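The Cloth on the Hook
Household linen at the Skaltside residence, and what a year of counting it has taught the staff

The linen room at Skaltside is on the ground floor, between the boiler cupboard and the side entrance, and most visitors walk past it. It has one window, a deep sink, a folding table and shelving on three walls. Until last September it also had a standing backlog of towels whose condition had never been recorded and whose purpose was a matter of opinion.

The residence provides furnished accommodation for people returning to independent living after a long hospital stay. Each of its 11 apartments is equipped with bedding, kitchenware and a supply of small towels and cleaning cloths, which residents may take with them when they leave. The cloths are the cheapest items on the equipment list. They are also the items about which the office receives the most requests.

Tsegereda Wolde was appointed household manager in the spring and began with an inventory. The first complete count produced 193 terry pieces, ranging from full bath towels to squares cut down from worn ones. Many had been washed with fabric softener for so long that they no longer took up water properly. Others had been used on floors and then returned to the kitchen shelf.

"We had plenty of cloth and very little of it was where a person needed it," Ms. Wolde said. "A resident with limited strength in one hand should not have to cross the room to wipe up a spill."

The system adopted in the following months assigns a color to each use. Green terry is for tables and counters, white is for dishes and hands, and gray is for floors and bathrooms. Softener has been withdrawn from the laundry. Terry is now washed warm, shaken out by hand before drying and folded in thirds lengthwise, so that it can be picked up as a strip and opened with one movement.

The fold was the subject of some discussion. Fillar, the laundry contractor that handles the bedding, recommended a flat square, which stacks more evenly and takes less space in a hamper. The staff tried both. The square was tidier on the shelf, but several residents found it difficult to separate one cloth from the next, and the long fold was kept for everything smaller than a hand towel.

Attention then turned to the table. Apartment tables at Skaltside are small, and the things that collect on them tend to be the things in daily use: a drink bottle, medication, mail, reading glasses. Under the earlier arrangement these were cleared away for wiping and often put back somewhere else. The household team now uses open-topped clear bins, purchased from Grestach, to keep small items together. The contents remain visible from a chair, and the bin can be moved aside in one piece while the surface beneath it is cleaned.

Clear plastic brings its own work. Fingerprints show on it, and a dry terry cloth used on a dusty panel will leave fine scratches that cannot be removed. The household guide directs staff to rinse the bin first, wipe it with a damp cloth and buff it with a dry one, following the long side. Abrasive powders and glass sprays containing ammonia are not to be used.
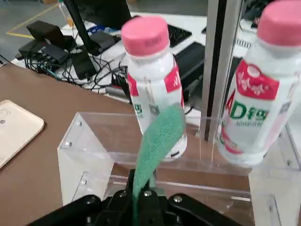
Drink bottles receive a separate page in the guide. Caps are unscrewed and washed apart from the bottle, with particular care given to the threads and to any ridges on the outside of the cap, where residue gathers. Bottles are left to drain upside down and are not closed until the inside is dry. A cloth used on the outside of a bottle goes directly to the laundry and is not used on the table afterward.

The results have been modest and, in the view of the office, worthwhile. Orders for replacement cloths, placed with the supplier Teoh, have fallen from 8 packs a quarter to 4. Worn green pieces are cut down and hemmed on Saturday mornings in the common room, where residents who wish to practice their handwork may join the session. The hemmed pieces return to the shelves with a white stitch in one corner, which marks them as second use.

Not every question has been settled. Gray cloths fade in the wash and are sometimes mistaken for white ones under the evening lighting, and a darker shade is under review. The hooks beside the kitchen sinks were mounted at standing height and are too high for residents who work seated. Ms. Wolde has requested that they be lowered before the next intake, beginning with the two apartments nearest the elevator.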